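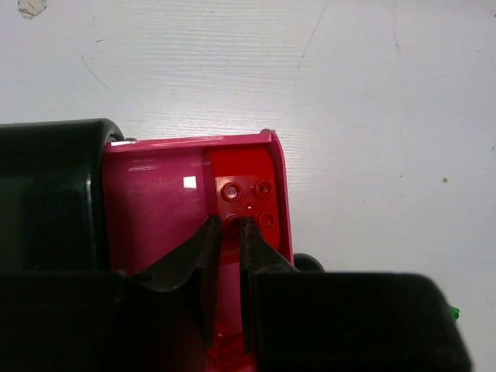
Lista de verificação de segurança para noites de leitura e oficinas de poesia
Sala Galetti, rés-do-chão e galeria
Revisão de 20 Mar 2024, com comentários

Esta lista serve para a equipa da sala e também para os grupos literários que a alugam. Preenche-se antes de abrir a porta ao público. Em cada ponto escreve-se Conforme, Não conforme ou Não se aplica, e depois o comentário. Peço que o comentário seja escrito mesmo quando tudo está conforme, com uma frase curta. O português não é a minha primeira língua e agradeço correções, mas os números foram verificados duas vezes.

Evento a que esta cópia se refere: leitura da revista Sivetti, com lançamento do número de primavera e mesa de livros.

1. ENTRADA E SAÍDAS

1.1 Porta principal abre para fora sem chave do lado de dentro.
Conforme. A barra faz um pouco de barulho. Pôr óleo antes do ciclo de abril, porque durante a leitura ouve-se até ao palco.

1.2 Saída da galeria livre de caixas.
Não conforme à chegada, conforme às 18h. Havia 13 caixas de livros encostadas à parede do corredor, todas da distribuidora Timik. Passaram para o depósito. Os livros devem entrar pela porta das traseiras e ficar logo no depósito, isto já estava escrito na lista anterior.

1.3 Sinais luminosos de saída acesos.
Conforme. O sinal da galeria está mais fraco que os outros, mas lê-se bem da última fila.

1.4 Corredor central com largura suficiente para cadeira de rodas.
Conforme depois de retirar uma cadeira da terceira fila.

2. LOTAÇÃO E CADEIRAS

2.1 Número de lugares dentro do limite.
Conforme. O limite da sala é de 200 pessoas, com a galeria aberta. Se a galeria fica fechada, vale o número afixado ao lado da bilheteira.

2.2 Cadeiras presas umas às outras nas filas.
Conforme. Faltam ganchos em duas cadeiras da fila G. Ficaram na ponta, do lado da parede.

2.3 Nenhuma pessoa sentada nos degraus.
A verificar durante o evento. Nas leituras de poetas conhecidos da cidade, as pessoas gostam de se sentar nos degraus e respondem que é só por um poema. Pede-se com educação que se levantem, e pede-se outra vez se for preciso.

2.4 Almofadas no chão, para sessões com crianças.
Não se aplica.
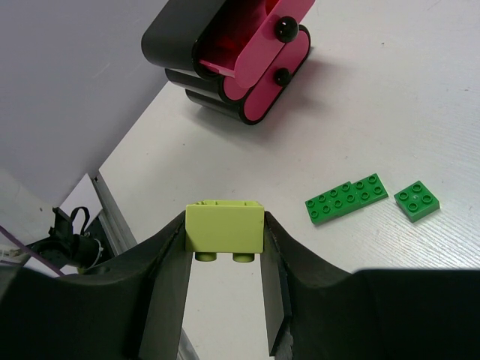
3. PALCO E ESTANTE DE LEITURA

3.1 Estante de leitura estável, sem balanço.
Não conforme. A estante alta inclina para a esquerda quando se apoia um livro pesado. A antologia Shezi tem 556 páginas e com ela a estante desceu sozinha dois dedos. Foi usada a estante baixa. A alta tem uma etiqueta vermelha e não deve voltar ao palco sem reparação do parafuso.

3.2 Bordo do palco marcado com fita clara.
Conforme. A fita foi mudada na frente. De lado ainda é a antiga e levanta num canto.

3.3 Cabos de microfone fixados no chão.
Conforme, com uma nota: o cabo do segundo microfone passa atrás da cadeira do moderador. Quem modera tem de ser avisado antes de se sentar.

3.4 Luz de leitura a uma distância segura do papel.
Conforme. A lâmpada aquece pouco. No entanto, alguns autores leem de folhas soltas e pousam-nas por cima do candeeiro. Deixar uma mesinha ao lado para as folhas já lidas.

3.5 Copo de água longe da tomada e do amplificador.
Conforme.

3.6 Velas ou outra chama aberta.
Não autorizado em nenhum caso. O grupo pediu uma vela para a parte dos poemas de luto e a resposta foi a mesma do ano passado. As velas elétricas estão na gaveta do camarim, com pilhas novas.

4. MESA DE LIVROS E SESSÃO DE AUTÓGRAFOS

4.1 Mesa não obstrui a passagem para a saída.
Conforme. Medir outra vez quando a fila começar, porque a fila ocupa mais espaço que a mesa.

4.2 Pilhas de livros com altura razoável.
Conforme depois de correção. A revista Sivetti tem capa muito lisa e escorrega. Pilhas de 40 exemplares são demasiado altas, metade já chega. O resto fica debaixo da mesa, dentro da caixa e não à frente dela.

4.3 Toalha da mesa não toca no chão.
Conforme. Dobrada com alfinetes do lado do público, pontas para dentro.

4.4 Caixa do dinheiro vigiada.
Conforme. Não é exatamente segurança contra acidentes, mas ficou na lista a pedido dos editores.

4.5 Lugar sentado para quem espera e não pode estar de pé.
Não conforme. Foram postas três cadeiras, mas atrás da coluna, onde ninguém as vê. Mudar para junto da janela.

5. GALERIA E ESCADA

5.1 Corrimão firme em toda a altura.
Conforme.

5.2 Iluminação da escada ligada durante a leitura.
Não conforme no ensaio, conforme na abertura. O técnico tinha apagado a escada para melhorar o ambiente. Compreendo o motivo, mas a luz da escada não faz parte do ambiente e não pode ser apagada. Está agora uma nota junto ao interruptor.

5.3 Objetos no parapeito da galeria.
Conforme. Não se pousam livros, telefones nem copos no parapeito. Numa leitura anterior caiu um caderno na segunda fila e por sorte a cadeira estava vazia. 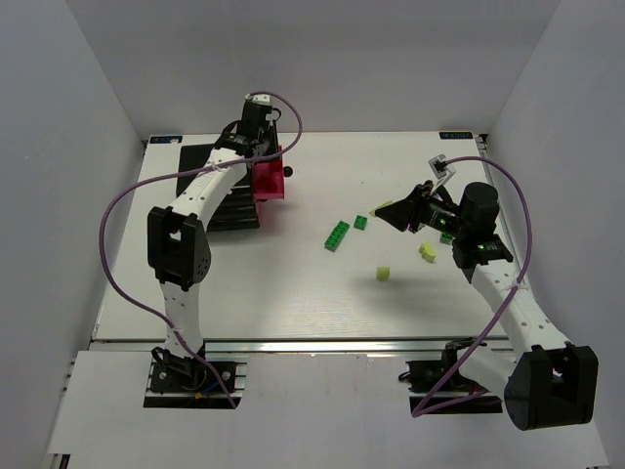
6. INCÊNDIO E PRIMEIROS SOCORROS

6.1 Extintores no lugar e com selo válido.
Conforme. O do depósito estava tapado por cartazes enrolados. Os cartazes foram para a prateleira de cima.

6.2 Caixa de primeiros socorros completa.
Não conforme. Faltam luvas e pensos pequenos. Os pensos gastam-se depressa nos dias de montagem, por causa dos cortes de papel. Repor antes da próxima sessão.

6.3 Pessoa responsável pela evacuação conhece o percurso.
Conforme. O percurso foi feito a pé com a pessoa de serviço, desde o palco até ao ponto de encontro no largo.

6.4 Aviso de segurança lido ao público antes do primeiro autor.
Conforme. O texto tem quatro frases. Não deve ser lido em verso, já aconteceu e metade do público pensou que era o início do programa.

7. OFICINA DA TARDE (apenas se houver)

7.1 Tesouras, x-atos e agulhas de encadernação contados à entrada e à saída.
Conforme. Um x-ato sem tampa foi retirado.

7.2 Cola e tintas com tampa e janela aberta.
Conforme. A janela do meio prende, abrir com as duas mãos.

7.3 Chão varrido antes da leitura da noite.
Conforme, varrido duas vezes.

PONTOS EM ABERTO PARA ABRIL

Reparar a estante alta (3.1).
Mudar a fita lateral do palco (3.2).
Cadeiras de espera junto da janela (4.5).
Luvas e pensos (6.2).
Ganchos da fila G (2.2), se o fornecedor ainda os tiver.

Resultado: abertura ao público autorizada, com a estante baixa. A cópia preenchida guarda-se na pasta azul da bilheteira, e uma segunda cópia segue para o grupo que alugou a sala.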